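Open Afternoon at Trestlow: The Arm That Stopped Listening

I have been to a lot of open days and I will happily go to a lot more, but the June one at Trestlow goes straight near the top of my list. I drove out expecting a nice walk around a shop floor, a cup of coffee and a brochure. I got all that, plus a full account of a robot program going wrong, told by the person who wrote it, with all the embarrassing parts left in. I loved it.

Trestlow is a small outfit that sets up robot arms for other companies, mostly for fiddly jobs with slim parts and tools. You come in through a side door next to the loading bay, sign the sheet, and pick up a sticker with your name on it. There were 20 of us in the early group, a good mix: a couple of students, a retired machinist with wonderful stories about lathes, a mother with two teenagers who asked better questions than I did, and a man from a packaging plant who wrote down absolutely everything.

Our guide was Quang Lò, who has been there long enough to have his own mug hook. He talks fast and draws on any surface that will take a marker. He started us in the front room with the older equipment, and that was fun (there's a palletizer they keep running just for visitors, and it still makes a terrific racket), but you could tell he was itching to get to the back, where the simulation screens are.

I should say that I am not a programmer. I worked in maintenance for years, and what I know about robots comes from being called over when one had stopped. So the idea that people now spend days breaking a robot on a screen before anyone touches the real one is still a bit magical to me.

The project was called Laria. The customer was a firm named Ilturlow, and they wanted an arm to work over a fixture with a row of thin rods on it, close together, pointing the same way. The program was supposed to bring the wrist in over the fixture, keep well clear of everything, and come back out again. It sounds simple. Quang said that when anyone in the office says a job sounds simple, he goes and gets a second coffee.

What went wrong was this. During a late session, the stop command was sent and the arm in the simulation kept going. It didn't go wild or thrash about. It carried on along its path at the same easy pace for over 3 seconds, with the wrist low above the fixture, and then it stopped as if nothing had happened. Quang's first thought was that he'd missed the key. So he did it again, and it did it again.

He had us stand close to the screen for the next bit, and I'm glad I pushed my way to the front. The setup is wonderfully plain, just the arm on its wooden mount, the green table and the fixture, and you can see how little space there is to be careless in.

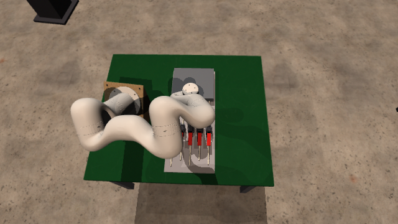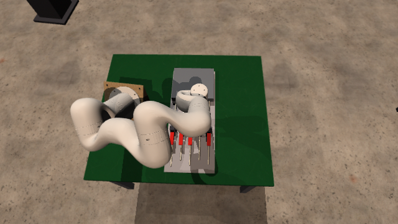 Why did the arm keep moving after it was told to stop?

The stop request was waiting in the same line as the ordinary motion commands, so the controller finished the moves already in front of it before it got to the stop.

That was the whole fault, and I heard the machinist behind me let out a long "ohhh." He told us later that he once saw a conveyor do much the same thing, years back, when somebody had wired the stop in after a timer.

Quang was very open about how it got in there. The team had borrowed a piece of code they call Mạc from an earlier job. Mạc takes a list of positions and smooths them into one flowing movement, and it's good at it. To do that it has to look ahead, so it always holds 4 moves ready to go. On the earlier job the moves were tiny, and if you pressed stop the delay was too short to notice. On Laria the moves were long and slow, out of respect for those rods, and the very same 4 moves suddenly added up to a proper wait. Slowing the robot down for safety had made the stop worse! I have been telling everyone I meet about that.

He drew it for us on the side of a cardboard box: a row of little squares for the moves, and a square with an S in it stuck at the back like the last kid in the lunch line. One of the teenagers asked why they couldn't just let the S cut in front. Quang pointed the marker at her and said that was the fix, and it had taken grown adults most of an afternoon to agree on it.

There was a bit more to it than that, of course. The stop now has its own path that doesn't touch Mạc at all. When it arrives, everything waiting gets thrown out and the arm slows down right where it is. The throwing out matters. In their first attempt at a fix the arm stopped promptly, but the old moves were still sitting there, and when someone pressed resume it set off for a place it no longer had any business going. So they had fixed one fault and uncovered a second. Quang seemed almost proud of that one. Now a resume does nothing at all until a person has picked a new starting point.

The man from the packaging plant wanted to know whether this meant the big red button on the wall was unsafe too. A very fair question, and Quang slowed down for it. The emergency stop on their real cells is separate hardware. It cuts the power to the motors and doesn't ask any software for an opinion. The fault was in the ordinary software stop, the one on the operator's screen. But he said people reach for the one on the screen first, because it's right there and it doesn't make a fuss, and if it's late they stand and wait for it. He'd watched himself do that. He pressed the key, saw the arm still moving, and pressed the key again, when on a real cell he should have been on his way to the red button.

I've done that too, on a machine that could have hurt me, and I thought about it most of the way home.

We then got to try it ourselves, which was the best part of the visit. They had the old version and the repaired version loaded up, and you could run either one and hit stop whenever you liked. The old one is a really strange thing to feel. You press, and your stomach goes a little, and it just keeps sailing along. With the repaired one, you press and it slows down and stays there. The teenagers turned it into a contest to see who could stop it at the most awkward moment. The mother won.

A few things I wrote down from the questions at the end:

They now time the stop on every new project, at the slowest speed as well as the fastest. Before Laria they had only ever timed it at the fastest.

Any borrowed code gets a page saying what it was made for and how big the moves were when it was tested. Quang said the first page written was for Mạc and it ran long.

Ilturlow were told about the fault the morning after it was found, before there was a fix to offer. Someone asked if that was a hard call to make. He said it was a short one.

The screen the operator uses has a new message. It used to say "Stopped" as soon as you pressed the key. Now it says "Stopping" until the arm is still. I think this may be my favorite change of all, and it must have been the smallest.

Coffee was in the canteen afterward, with some excellent lemon bars. I had a good long talk there with the machinist and one of the younger engineers about whether you should ever let a machine tell you it has stopped, or whether you should only believe your own eyes. We didn't settle it, and somebody had to come and stack the chairs around us.

If you're thinking of going to the next one, some practical notes. Parking is on the gravel behind the building, and the gate is easy to miss if you come from the highway side. Get there by 2 if you want the early group, which was smaller and had more time at the screens. Closed shoes are required in the front room and they do check; one fellow had to watch the palletizer through the window in his sandals. The back room gets warm, so leave your jacket in the car. Younger kids are welcome in the front area but might get fidgety during the talk in back. There's no charge, and you can stay as long as you like once the talk is over.

Ask for Quang's group if you can, and ask him about the resume fault. He skips it when he's short of time, and he has a much better drawing for it than the one we got on the box.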